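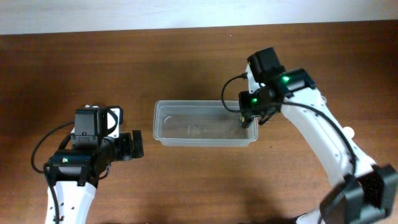 3.2 Charging decisions in low-value property cases

The second part of the study looked at how prosecutors chose between a misdemeanor and a felony charge when the value of the property was close to the legal limit. We read 236 closed case files from two county offices, Rarov and Skuva. All of the files involved a single defendant and a charge of receiving or possessing stolen goods. Cases with a burglary count were left out, as were cases moved to juvenile court.

Each file was coded by two readers working separately. The readers recorded the value given in the police report, the value used in the charging document, the source of each value, and whether the defendant had a prior conviction. Where the two readers disagreed, a third reader made the decision. This happened in 24 files, most of them in Skuva, where older reports were handwritten.

The two values did not always match. In 30 files the charging document used a lower figure than the police report. The usual explanation in the prosecutor's notes was that the owner had given the price paid when the item was new, while the statute calls for fair market value at the time of the offense. Used tools, phones and bicycles were the most common items in this group. In 5 files the charging document used a higher figure, each time after items from separate reports had been added together.

Figure 4. Workspace with two robot arms and a clear plastic container on a brown wooden tabletop.

The offices differed in how they proved value. Rarov relied mainly on owner testimony and store receipts. Skuva more often asked for a written estimate from a dealer before filing a felony. Karabulut, a county we had planned to include, does not keep valuation notes after a case is closed and was dropped from this part of the study.

Knowledge that the goods were stolen was harder to code than value. Few files stated in one place why the prosecutor believed the defendant knew. We counted the element as documented if the notes mentioned an unusually low price, a removed serial number, or a false statement about where the item came from. A file that mentioned only possession was coded as undocumented, even when the defendant later pleaded guilty.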